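Boxes, bags and jars: sorting out the cupboard under the stairs

Posted 18 April 2018

I love a good cupboard clear-out. Give me a rainy afternoon, a pot of tea and a door that won't shut properly and I am a happy woman! Ours is the one under the stairs, which in this house has to hold the hoover, the ironing board, the shoe polish, the picnic things, all the spare light bulbs and (until last month) a fondue set we'd been given twice.

Several of you wrote in after the airing cupboard page asking how I'd tackle something deeper and darker, so these are the things that worked for us.

Empty it completely

Yes, all of it, right down to the floor. I tried doing half at a time and just moved the same bag of bags from left to right. Spread an old sheet in the hall first, then you can gather up the grit and cobwebs at the end and shake the lot outside. While the cupboard is bare, run the hoover along the skirting and wipe the walls with a cloth wrung out in warm water and a drop of washing-up liquid. Leave the door open for a good few hours before anything goes back in.

Measure the slope

The back of an under-stairs cupboard is a funny shape and it's so easy to buy something that won't go in. Ours is 900 mm deep at the bottom and a good deal less at shoulder height. I cut a piece of cardboard to match the slope and took it to the shop with me, and I felt a bit daft walking round with it, but everything I bought that day fitted first time!

Light first, shelves second

A stick-on battery light just inside the door makes more difference than any amount of tidying. Put it on the hinge side, where your own shadow won't fall across what you're looking for. Mine cost £15 for a pack of two and the other one has gone in the larder.

Odair Brandão from Kuslow wrote to say he painted the inside of his cupboard white, ceiling and all, and can now find his boots without a torch. I'm very tempted.

Use the back of the door

Hooks, hooks, hooks! A row at the top for the dustpan, the clothes brush and the umbrellas, and a lower one that the children can reach. Check the door still closes with everything hanging up before you drill the second row. (Guess how I know.) Short screws only if it's a hollow door, and the proper plugs to go with them.

What goes in what

Shoe things go in an old biscuit tin — polish leaks, and tin wipes clean. Light bulbs stay in their own cartons, standing up in a shoe box with the fitting written on top in felt pen. Candles and matches live in a big jar with a lid, on a high shelf. Picnic things stay in the hamper all year, with a clean tea towel folded over them.

For everything else I like wooden boxes, the sturdier the better. They stack, they slide, and they don't sag in the middle like the fabric sort. Look for a handle cut into the front, as you'll nearly always be pulling the box towards you from a low shelf. 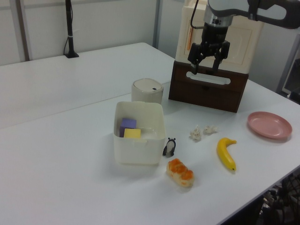

A dark wooden box with an oval cut-out handle.

If yours are a bit rough underneath, rub a stub of candle along the bottom edges and they'll glide beautifully. A dry wooden box that smells musty wants a day in fresh air, then a saucer of bicarbonate of soda left inside overnight. Splinters round the handle come off with a scrap of fine sandpaper wrapped round your finger.

Label the front, never the lid, and use brown parcel tags on string if you change your mind as often as I do.

Next up is the shed, which I'm saving for June when I can have everything out on the grass. If you've a clever way of hanging up a long hosepipe, do please write and tell me!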